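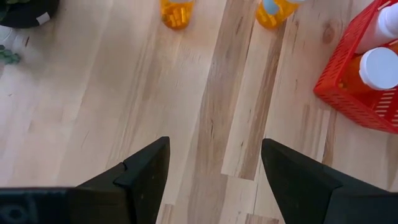
I've been meaning to write this up for a while, as a few of you asked in the spring how things were going at our place after the arms came in, and I kept saying "soon" and then not doing it. For anyone new, I'm at Entili in Asanton, where there are 14 of us on small-goods packing, and I've been on the benches longer than I care to admit. Since then my job has changed from putting things in baskets to setting things out for an arm to put in baskets, and if that sounds like a small difference, well, I thought so too. You start seeing it from the gripper's side. Two amber bottles standing up next to a red basket is nothing to you or me, you'd have them in before you'd finished your sentence, but I now think about how far apart they stand and whether the fingers can get round one without knocking the other. I go home and look at my own spice rack like that!

Anyway, I'd love to hear from others who are going through the same thing. Are you happier? More tired? Did your hours change? Ours haven't, touch wood, but the breaks are all at odd times now.
— benchwarmer_asanton

Re: Life on the benches since the arms
Posted by teapotlid

Lovely to hear from you, and glad you're still there. We had ours at Trelby from December and I'll be the grumpy one if that's all right. I don't mind the machines. What I mind is that I used to talk to the person across the bench all day long, and now the thing across the bench is an arm and the person has gone to another room to look at a screen. My wrists are better, I'll give them that, and I'm sleeping properly for the first time in years. But I miss the chat, and I can't put that on a form.

Re: Life on the benches since the arms
Posted by packline_pete86

Sorry but I don't buy the wrists argument. Wrists could have been sorted with better benches and proper rotation, which we asked for at Brululville for years and were told there was no money. Then there was money for arms. I'm not having a go at you, teapotlid, I'm truly pleased you're sleeping, but let's be fair about what was on offer and when. And what happened to the pay grade, benchwarmer? You're doing a different job now. Are you on a different rate?

Re: Life on the benches since the arms
Posted by benchwarmer_asanton

Fair question, and the answer is "not yet". It's been raised, and I'm told it's being looked at, which you can read how you like. I did write down what my shift is made of these days and took it in with me, because I think people upstairs still picture us standing about watching. I'll put it here in case it's any use to someone else having the same talk.

1. Setting out. Every round starts with me putting the items down and then stepping well back. A white cup goes somewhere different each time, quite often off in a corner with a great stretch of bare boards before the gripper gets anywhere near it.

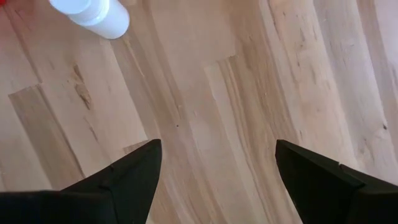

2. Watching. This is the tiring bit. It's not heavy, but you can't drift off, and by mid-afternoon I've got a headache that I never had when I was packing. We asked for shorter turns and got 40 minutes on, then a swap, and that has helped a great deal.

3. Writing up. Anything dropped, nudged or left behind gets a line in the log, in plain words. I was dreading this and I've ended up rather enjoying it.

4. Clearing and tidying. Cables, mostly. I could write you a whole separate thread about cables.
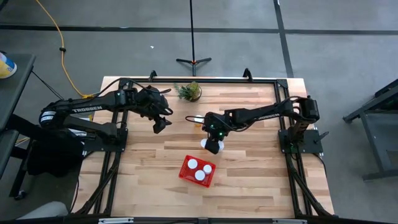

Both arms over the bench, with white cups in the red basket.

So that's the day. When I showed the list to my manager she went a bit quiet and asked if she could keep a copy, so I'm hopeful.

Re: Life on the benches since the arms
Posted by packline_pete86

Get it in writing. Hopeful is what we were!

Re: Life on the benches since the arms
Posted by marrowfat

Different view from me, if there's room for one. I'm the youngest on our shift by a long way and the arms are the reason I stayed. I was three weeks from handing my notice in. Packing by hand bored me silly, and I know that's a rude thing to say to people who were good at it and took pride in it, but there we are. Now I get asked what I think. I said the baskets should go closer to the middle of the bench and the next morning they were closer to the middle of the bench.
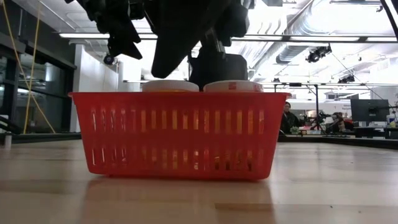 It's a tiny thing and it probably saved a second or two, but in my last job I could have suggested that every day for a year and had a shrug. I do take Pete's point on pay — I'd like more of it, thanks — only I don't think it's all one way.

Re: Life on the benches since the arms
Posted by teapotlid

Not rude at all, marrowfat, I was bored at your age as well, we just had the radio. Could you ask for the screens to be moved nearer the benches, if they listen to you? I might try it on at Trelby. It would be nice to have somebody to moan to again.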